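Piret Hunt on moving the Grustley festival indoors

16 June 2020

Piret Hunt has booked the electronic stages at Grustley for years, and this summer she has no field to put them in. The festival was called off in March. What remains is a weekend of streamed sets from the old Jollero warehouse, with 54 artists on the bill and no audience.

"We had the fences ordered," she says. "We had the buses ordered. Then I spent two weeks on the phone canceling things."

Most of the acts agreed to come back in some form. Those who can't travel will send recorded sets, and the rest will play at the warehouse one at a time, with the room cleared between them. Hunt says the running order was harder to write than a normal one.

"At a festival you can put a quiet act on at four in the afternoon and people will sit on the grass for it. Online they close the window. So the sets are 50 minutes now, and the slower ones are late at night, when people have headphones on."

The warehouse will have two stages. The larger one, Golside, keeps its name from the outdoor site and takes the house and techno acts. The smaller one goes to live bands and solo performers. Povilas Lepik, who designs the lighting, has had to start over on both.

"Outside, I light the crowd as much as the stage," Lepik says. "Haze goes up, the beams go over people's heads, and that is the show. In a room with a low roof and three cameras it looks like a parking garage." He has taken out most of the strobes, which broke up badly on the stream during tests, and hung the fixtures lower.

We spoke over coffee at Pētersons, where Hunt has been working since she gave up the festival office.

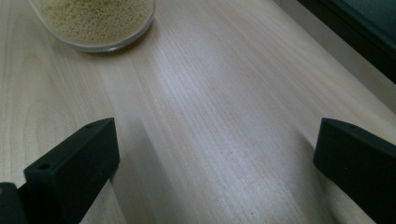

A tabletop at Pētersons, with a glass bowl at the far side.

She is less sure about money. Streaming passes cost a fraction of a weekend ticket, and refunds are still being paid. Ticket holders could move their booking to next year, and more than half did.

"That money is already next year's," Hunt says. "I can't spend it on this."

Would she stream again once the field is open? Lepik says no before she can answer. Hunt says she would keep one stage online, probably the small one, for people who live too far away to come.

Passes are on sale now through the festival site. Set times go up the week before.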